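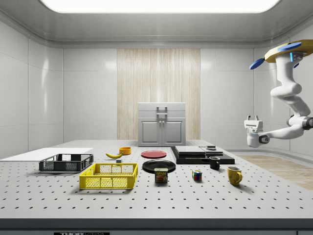

The tabletop layout in the simulator, arm parked over to the right with nothing in the gripper.

I spent most of September collecting demonstrations for the sorting task, and I want to write down how it went before I forget the details. The short version is that I have 482 episodes I trust and a pile I don't.

The task itself is simple to say. Pick up the object named in the instruction and put it where the instruction says. "Put the banana in the yellow basket." "Put the Rubik's cube on the red plate." There are two baskets, two plates and two mugs, so a policy that only learns one of each gets caught fairly quickly. I drive the arm by hand with a controller on my desk, and the simulator logs the joint positions, the gripper state and the camera views. When I finish an episode I press one key to keep it and another to throw it away.

The project is called Wala. The logging code comes from an older project of mine, Clilley, which I wrote for a different arm and never finished. I thought I could reuse it as is. I couldn't. Clilley saved the gripper as open or closed, and for Wala I wanted the commanded width, so the first 40 episodes had to go. I kept them in a folder for two weeks thinking I would convert them. Then I deleted them.

Going into this I had a target of 1000 episodes. That number came from nowhere in particular. I had read a few write-ups from people doing similar tasks and it seemed like a normal amount. After the first few evenings I could see I wasn't going to get there, and I could also see that a lot of what I was recording was the same episode over and over. I always approached the banana from the same side. I always set the SPAM can down a little too hard. If I was tired I stopped bothering to pause above an object before going down to it, and the whole motion turned into one long swoop.

So I changed how I worked. Before each session I now run a small script that shuffles the objects and picks the instructions for me. The baskets stay toward the left side of the table but their angle changes. The plates move and sometimes trade places. The script also picks a starting pose for the arm, which I resisted for a while because it makes every episode slower. It helped more than anything else I did. With a fixed starting pose the policy had learned the first second of movement by heart and did it regardless of what I asked for.

I do sessions of 20 episodes and then stop. More than that and my driving gets sloppy. I tried to record straight through one evening until 11 p.m. and threw out nearly all of the last hour the next morning.

Some notes on the objects, for anyone building a similar set:

The tiny gray cube is the hardest thing on the table. It's small, it's close in color to the tabletop, and from a low camera it's easy to lose behind something else. I have more failed grasps on it than on everything else put together. I kept a few of the episodes where I missed, backed off and got it on the second try, and I'm glad I did.

The mugs are fine as long as you decide how you're going to grab them and stick with it. I went back and forth between the rim and the handle in the early sessions and the policy ended up doing something halfway between the two. Now I only use the rim.

The orange bowl I mostly use as a place to put things. Picking it up is possible but I left it out of the instructions for now.

The plates are where I learned to be careful with words. "On the plate" with a red one and a black one in view isn't an instruction, it's a coin toss, and I had recorded a whole session that way. I relabeled it by hand, which was dull but only took an evening.

Training runs overnight on a machine I rent from Imano. The first policy, from about half of the data, could get the banana into a basket but didn't care which basket. The current one gets the basket right most of the time and still struggles with the cube. I'm evaluating on layouts the script sets aside before I record anything, so I'm not grading it on tables it has already seen.

The next step is to swap the room. Everything so far is in the same white room with the wood panel at the back, and I expect the policy leans on that more than I'd like. I have a second one half built, using a set of wall and floor textures called Değirmenci — darker, with much less light coming off the walls. I'll record a few sessions in there and see what breaks.

I also need to fix the discard key. It sits right next to the keep key, and I have hit the wrong one more times than I want to admit.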